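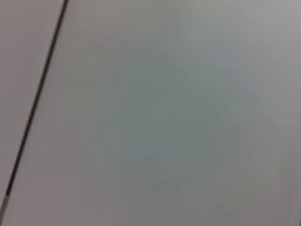
*Figure 1. Wrist camera view at close range: pale gray surface with a thin dark seam.*

## Progress report, November: teaching by demonstration

**Project:** Bronda
**Submitted to:** Hegedűs Fund, Applied Automation Program
**Submitted by:** Konis

### Status

Work under the second phase of the grant is on schedule in two of its three areas. The grant calls for 500 accepted demonstrations of cabinet and drawer tasks, recorded by operators who guide the arm by remote control. The remote station at Dinditz has been in regular use since the start of the period, and 12 operators have completed the training course.

### Recording

Operators now work in sessions of 45 minutes, followed by a break. Sessions of longer length were tried early in the period and were dropped when the share of rejected recordings rose in the final part of each session.

The wrist camera remains the main source of detail for close work. At very short range its picture goes soft, and plain panels offer the operator little to steer by except the seams between them. Shading on a panel can also vary a good deal from one area to the next. Operators have asked for a second view on the same screen, and this was added to the station on a trial basis.

### Review of recordings

Each recording is checked by a second operator before it is accepted. During the period, 40 recordings were returned for repeat work. Most had long pauses in the approach; a smaller number ended before the arm had moved clear. The written instructions have been changed to cover both points.

### Hand guiding

Hand guiding, in which the operator moves the arm directly, is behind schedule. The replacement handle did not fit the present wrist mount, and a new bracket is on order. Recording by this method will begin once the bracket has been fitted and the safety check repeated — no change to the budget is requested.

### Next period

- Complete the trial of the second view and report the result.
- Fit the bracket and begin hand-guided recording.
- Hold the review call with the Fund on a Wednesday, as agreed.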